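About Pirnwood
Last updated: 27/12/2025

Pirnwood writes and checks working rules for shops and labs that use grippers, both hand-held and arm-mounted. Laimutė Mockus started the company after a long stretch of gripper testing at Trotberg. She still edits every rule sheet before it goes out.

Our main publication is the Kļaviņa Bench Rules, now at 442 clauses. Most clients need no more than 30 of them. We mark those on the first visit and leave the remainder for reference.

The first clause covers the work surface. It must be flat, plain and clear between the fingers before a session starts. The second covers the gripper: fingers open, nothing held.

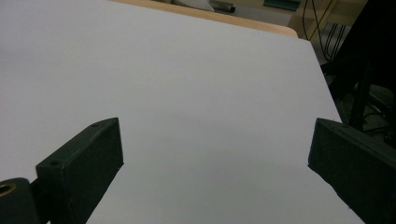
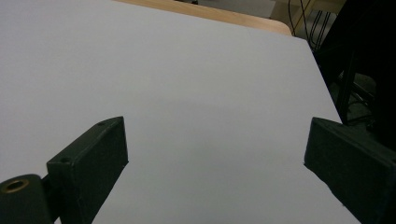
Gripper fingers open over a clear white surface.

Do we have to follow the rules in order?
Clauses on surface, gripper and cables come first and are done in that order. After that, each site sets its own order and writes it down.

Every January we read through the whole set and drop what has gone out of use. Changes are sent to clients in a single letter. A site has 100 days to bring its own sheets into line, and we can visit to help with that.

The Gromgate office handles training and keeps the paper archive, which holds 2,000 signed check sheets. Clients may ask for copies of their own sheets at any time.

Filed under: Company, Standards, Good Practice
3 comments | 12 shares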